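Fruit packing bench, Line 45: start-of-shift check, April
Filled in by Skye Cruickshank

1. Finger pads seated on both sides. OK. I do like to give them a proper wipe first, it only takes a moment!

2. Pivot pins and fasteners. OK, no play in any of them.

3. Housings free of dust. Needs a brush, please, whoever is on next.
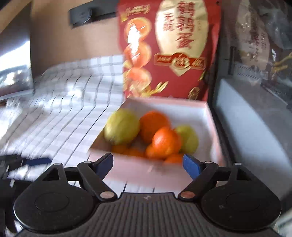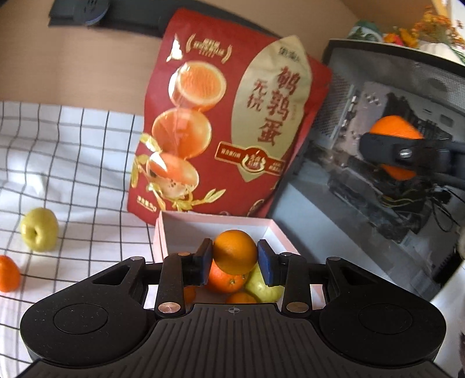 Blue-faced gripper pads at the pink fruit box; an orange held in the second picture.

4. Reach and posture. Much kinder on the wrists than the old hand packing (my thumbs are very grateful), but we stand in one spot longer now, so do take your stretch breaks and swap with your neighbor.

5. Stop button within reach. OK.

6. Training on the Plemer sheet. Two of us still to sign, so come and find me after lunch.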